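Moving out of a rented unit — what counts as "cleared"?

Ollau Forum > Small premises > Leases and landlords

kmak_ollau
Our lease on the back unit at Dosasik Yard ends soon and I've been sent the handover terms by the agents, Tsolakis. They want the unit "cleared, clean and free of tenant's alterations". The first two I understand. The third one worries me. We put up shelving along one wall, ran trunking to the far corner and painted the floor grey. None of it was in the original lease as an alteration, but it wasn't forbidden either.

Has anybody been through this with them? I'd like to know what they look for before I spend a weekend scraping floor paint.

Kam-wah Mak

peterhead_joinery
Did you have a schedule of condition when you moved in? If so, that's your answer. You give it back in the state shown there, less fair wear.

If you didn't, they will argue that it was perfect.

kmak_ollau
No schedule. We had an inventory of keys and a meter reading, and that was it. I was new to all this.

rowan.b
I left the same yard in August, unit by the gate. They took seven weeks to return the deposit and kept part of it for drill holes. The holes were filled, but not painted over. The floor they never mentioned, and mine was a lot worse than grey paint.

Fill and paint the holes. Leave the floor.

peterhead_joinery
I wouldn't say leave the floor. Different inspector, different result. I've seen a claim for floor paint go through because the tenant had nothing in writing. Ask them now, by email, and keep the reply.

rowan.b
Ask them and you've told them about it. They may not care until you bring it up.

peterhead_joinery
They'll see it when they walk in, it's a floor.

kmak_ollau
I'd sooner ask, I think. I don't want it hanging over me. The other question is cover for the work surfaces while I'm filling and painting. We still need the place for ordinary work up to the last week, so dust sheets everywhere isn't practical. At the moment it's just flat cardboard.
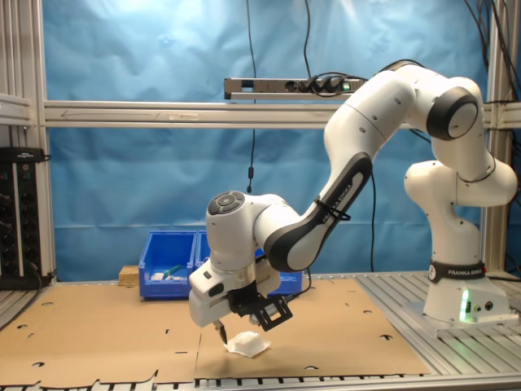
Spyros Ververidis
Cardboard is fine for filler dust but it won't stop paint if you're rolling the walls. Get the heavier polythene for that day only. On the lease, I think both of the others are half right. Read the clause on notice as well as the one on alterations. Mine said that the landlord had to tell the tenant in writing, 30 days before the end, which items were to be removed. They missed it and the shelving stayed.

kmak_ollau
I've just looked. There is something like that, clause nine, though it says "reasonable notice" and gives no number of days.

Spyros Ververidis
Then it's arguable. Still worth quoting in your email. Keep it short, list the shelving, trunking and paint, and ask which they want removed. Don't offer anything.

rowan.b
Fair enough, I'd go along with that. Take photos of every wall on the last day too, and one of the meter. I had to send mine in twice.

tilda_w
Going back to the shelving — is it any good? Zarisov on the ring road buys used racking if the uprights are straight. They paid me over £2 a shelf, which isn't much, but they collected it and I didn't have to hire a van.

kmak_ollau
It's decent stuff. I'll ring them if Tsolakis want it out. Email has gone off this morning with the three items and the clause number.

peterhead_joinery
Good. If they phone you back instead of writing, send them a note of what was said the same day. And switch the electricity account over on the date of the meter photo. I paid a fortnight of somebody else's heating once.

kmak_ollau
Reply from Tsolakis, 2024-11-20. Trunking can stay, shelving to go, walls to be made good. Floor "to be assessed at inspection".

rowan.b
Told you not to mention the floor.

peterhead_joinery
That's not a claim, it's them keeping the option. Write back and ask for the inspection to be done while you're there.

kmak_ollau
Done. Will post when I've got a date.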